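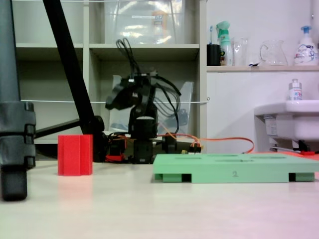
Most of our house rules at Ustville are about the ten minutes before anything moves, and I'll admit I used to find them a bit fussy. The Vara checklist has 20 lines, and the one we argued over longest says that every foam part carries a handwritten number (the green board by the arm has its 2 on the front face) which has to match the number in the log. It sounds daft until you've mixed up two boards! We also ask people to note where each tripod foot stands, to look over the loose wires at the base, and to keep fingers off the table once the power is on. Before we had the checklist, 91 runs in the Pallilis set had to be thrown out for missing notes; after it came in last June we lost 2.

The second rule is about starting positions. I like the loose piece well clear of the board, with the jaws open before the operator says "ready" out loud, and all the holes in plain view. We borrowed this from the Mösli guidelines, though theirs is stricter and wants a fresh photo every time (we tried that for a week and gave up).

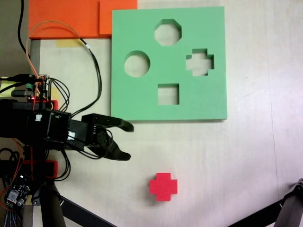
Figure 1. Shape board with the red cross lying clear of it and the gripper open.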